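¿Puede ya una máquina encargarse de la colada?

17 de marzo de 2018

Adaeze Ogbonna lleva media carrera intentando que un robot haga lo que cualquiera hace mientras habla por teléfono: coger una camiseta, meterla en un cesto, volver por la siguiente. Dirige el trabajo con ropa en Lirkari, una empresa pequeña que prepara brazos robóticos para lavanderías y que desde hace un tiempo prueba también en condiciones domésticas. Cuando le pregunto si las máquinas pueden hacer ya las tareas de casa, contesta antes de que acabe la frase.

«No. Pueden hacer trozos de tareas. Algunos trozos los hacen bien y otros los hacen una vez de cada tantas, y el problema es que a la gente se le enseña el vídeo de esa vez.»

Hablamos durante una mañana larga, con dos interrupciones por llamadas de un proveedor. Ogbonna estudió ingeniería mecánica y entró en el sector por la puerta industrial, en Gandham, un fabricante de maquinaria de planchado. Allí aprendió, dice, que una sábana es el objeto más antipático que existe para una máquina y que las fábricas lo resuelven poniendo a una persona delante para que la enganche por las esquinas.

«La máquina de Gandham planchaba y doblaba sola. Pero alguien tenía que darle la sábana bien puesta. Eso sigue siendo así en casi todas las lavanderías grandes. Lo difícil es la parte que hace la persona, y es la parte peor pagada.»

La ropa, explica, no tiene forma propia. Una taza está de pie o está tumbada, y poco más. Una camiseta que alguien ha dejado sobre un asiento puede estar de tantas maneras que no tiene sentido hacer una lista. El robot ve un bulto de color, con pliegues, quizá una etiqueta que asoma, y tiene que decidir por dónde agarrar.
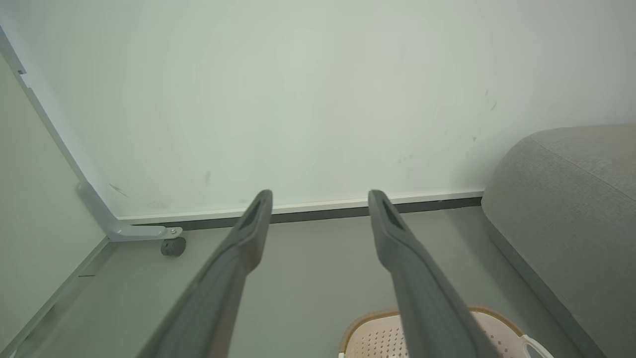

Su equipo empezó con una versión sencilla del problema. Una prenda, un cesto, una pinza con dos dedos. La orden era recoger y soltar dentro. Hicieron una primera tanda de 200 intentos y en 105 la prenda acabó entera en el cesto. Ogbonna da la cifra sin que se la pida.

«Un poco más de la mitad. Hay quien me dice que está bien para empezar. Yo pienso en una lavadora que funcionara la mitad de los días.»

¿Y los otros intentos? Los hay de varias clases. A veces los dedos se cierran y no cogen nada, porque la tela se aplasta y se escurre por debajo. A veces cogen la prenda y también la funda del asiento. Otras veces la llevan bien, la sueltan y una manga se queda fuera, colgando del borde. Este último caso provocó una discusión en el equipo que duró semanas: si la manga cuelga, ¿la tarea está hecha?

«Al principio lo contábamos como bueno. Luego vino mi hermana a ver el trabajo y dijo que en su casa eso no era recoger la ropa. Cambiamos el criterio y las cifras bajaron. Las 105 son con el criterio nuevo.»

Los dedos también han cambiado. Los primeros acababan en una almohadilla ancha, pensada para cajas, y con tela servían de poco. Pasaron a una punta más estrecha, que se mete mejor por debajo de un pliegue. La contrapartida es que sujeta menos superficie, y si la prenda pesa por un lado, gira.

Ogbonna insiste mucho en la cámara. Una en la muñeca, cerca de los dedos, permite ver el pliegue por el que se va a entrar, pero pierde de vista el resto de la habitación. Otra más alta ve el cesto y el mueble, aunque los propios brazos tapan lo que importa en el momento de agarrar. Con las dos se arregla bastante.

«Usted, cuando saca algo de debajo de la cama, no mira la mano. La siente. Nosotros casi no tenemos tacto. Sabemos cuánto se ha cerrado la pinza y cuánta corriente consume el motor, y de ahí deducimos si hay algo en medio. Con una lata es evidente. Con una camiseta fina, la diferencia entre tenerla y no tenerla es casi ruido.»

Le pregunto por el color. Una prenda roja sobre una tapicería gris parece un caso fácil. Lo es, admite, para encontrarla. Un calcetín gris en ese mismo sitio da muchos más problemas. Pero encontrar la prenda no resuelve por dónde cogerla, y ahí el color ayuda poco: dos zonas del mismo rojo pueden ser la misma capa, dos capas o dos prendas distintas.

«Las costuras y los bordes ayudan. Un dobladillo blanco nos dice dónde termina la tela. Una etiqueta nos dice que estamos cerca del cuello o de una costura lateral. Son pistas que nosotros usamos sin pensarlo y que a la máquina hay que ponérselas delante muchas veces.»

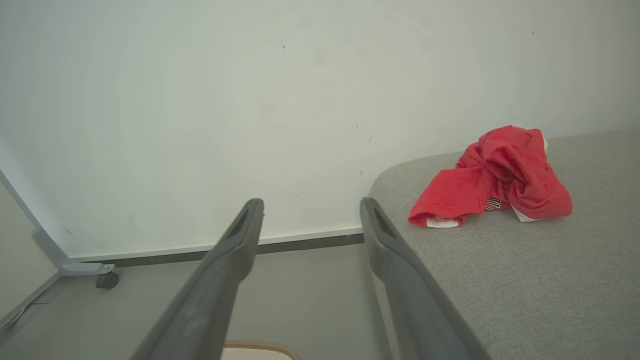 Una mano no basta

El paso siguiente fue añadir un segundo brazo. En Lirkari llaman Loven a la plataforma de dos brazos y Lại al programa de control que intenta coordinarlos. Ogbonna cuenta que la idea parecía evidente y que los primeros meses fueron peores que con uno solo.

«Dos brazos se estorban. Uno tira cuando el otro todavía no ha soltado. O los dos esperan. Tuvimos pruebas en que se quedaban quietos, cada uno con un trozo de tela, y había que pararlo todo y volver a la posición de partida.»

La ventaja aparece con las prendas largas o con las que llevan algo más enganchado dentro, como un pantalón con forro o una camiseta metida en otra. Un brazo solo levanta un punto y el resto cae como quiere. Con dos se puede sostener arriba y guiar hacia el centro la parte que cuelga. En la última tanda, ya con Loven, las mangas fuera del cesto fueron muchas menos. Le pido la cifra y esta vez no la da; faltan pruebas con prendas pesadas, dice, y prefiere esperar.

Sí habla de la cantidad de práctica que hace falta. El programa actual se ha entrenado con 1.190 demostraciones, es decir, veces en que una persona manejó los brazos a distancia mientras el sistema registraba los movimientos y lo que veían las cámaras.

«Es un trabajo cansado. La gente cree que es como un videojuego y a la media hora te duele el cuello. Además, quien maneja los brazos coge vicios. Tuvimos un compañero que siempre entraba por la izquierda, y el robot aprendió a entrar siempre por la izquierda. Cuando pusimos el cesto al otro lado se hizo un lío.»

Ahora cambian de operador a menudo y mueven los muebles entre sesiones. Un cesto que se desplaza un palmo es suficiente para que falle un programa entrenado con el cesto fijo. En una casa, recuerda Ogbonna, el cesto está cada día en un sitio.

El coste y el tiempo

Hablamos de la velocidad, porque es lo que menos se enseña. En los vídeos promocionales que circulan, una parte de las imágenes va acelerada, y el aviso, si lo hay, aparece en pequeño en una esquina. Sin acelerar, una sola prenda puede llevarle al robot 3 minutos si el primer agarre falla y tiene que volver a empezar. Una persona vacía el asiento entero en bastante menos.

«A mí la velocidad me preocupa menos que otras cosas. Si estoy en el trabajo, me da igual que tarde. Lo que no me da igual es llegar y encontrarme la ropa en el suelo y el brazo parado desde las diez de la mañana.»

En una lavandería industrial la cuenta es distinta. Allí importa cuántas piezas salen por hora, y un brazo lento ocupa un puesto en el que cabría alguien rápido. Por eso, según Ogbonna, los clientes que han pedido presupuesto a Lirkari quieren la máquina para lo que la plantilla evita: separar ropa sucia de hospital, por ejemplo, o vaciar sacos mojados. Ninguno ha preguntado todavía por doblar camisetas.

Tampoco cree que el mantenimiento sea un detalle menor. Los cables que van hasta la pinza se mueven con cada giro de la muñeca y acaban cediendo. Los conectores se aflojan. En el taller tienen un cajón de repuestos que se vacía antes de lo previsto, y en una casa particular no hay taller.

«Una lavadora tiene una puerta, un tambor y una bomba, y aun así se estropea. Esto tiene muchas más articulaciones y va al aire. Si me pregunta qué falta para que entre en un piso, yo pondría esto bastante arriba en la lista, por delante de la inteligencia.» 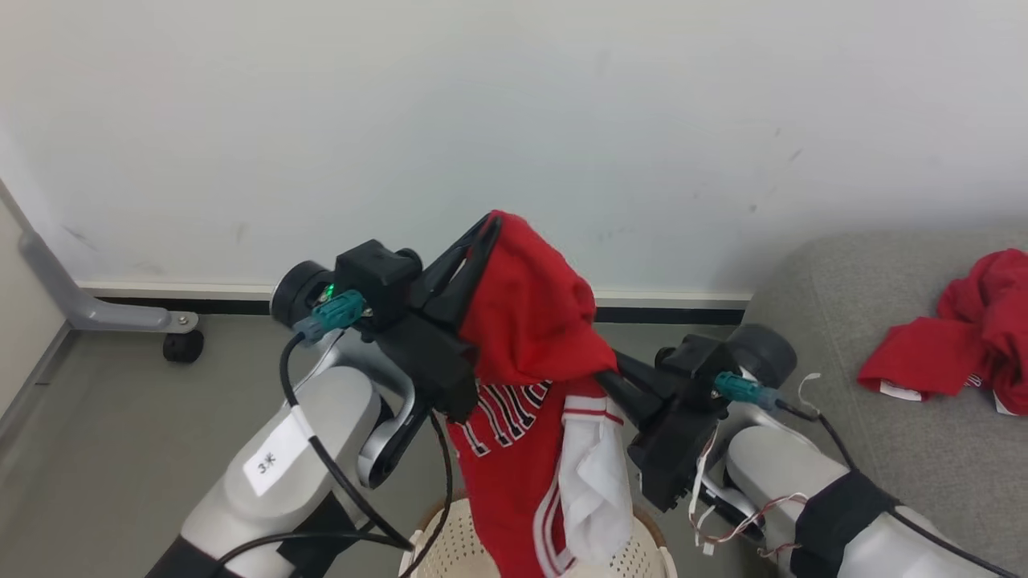 Dos pinzas con una prenda roja sobre el cesto. A la derecha, otra prenda roja en el sofá.

Qué hace bien hoy

Le pido que sea concreta. ¿Qué le encargaría hoy a un robot como Loven, sin nadie mirando?

Se lo piensa. Pasar prendas sueltas de una superficie despejada a un recipiente grande, si no son muy finas y no importa el orden. Sacar toallas de un cesto y dejarlas en una mesa. Separar claro de oscuro, siempre que haya buena luz. Doblar, solo trapos y toallas pequeñas, y con un resultado que ella describe como «aceptable si luego se guarda en un cajón cerrado».

¿Y dar la vuelta a un calcetín? Se ríe. «No. Lo hemos intentado y no.»

Tampoco botones, ni cremalleras, ni nada que haya que poner en una percha. La percha le parece un caso interesante porque exige abrir el cuello con una mano y meter un objeto rígido con la otra, y cada error lo estropea todo. Hay un estudiante en prácticas que se ha empeñado en ello y le dejan las tardes libres para probar.

Sobre los plazos no quiere comprometerse. Cuando entró en Gandham le dijeron que el enganche automático de sábanas arrugadas estaba casi listo, y desde entonces desconfía de la palabra «casi». Espera ver antes brazos en lavanderías de hotel que en viviendas, y en viviendas adaptadas para personas con movilidad reducida antes que en las demás. A alguien que no puede agacharse, dice, una máquina lenta que recoge la ropa del sofá le sirve, aunque haya que repetir la orden.

«Me escribió una señora preguntando si podía comprar una. Le expliqué que no se vende y que además se habría llevado un disgusto. Me contestó que tenía la espalda mal y que la esperaría. Tengo su dirección apuntada.»

Antes de irme le pregunto quién hace la colada en su casa. La hace ella, los domingos, y su pareja dobla. El cesto lo tienen en el pasillo y hay siempre alguna manga fuera.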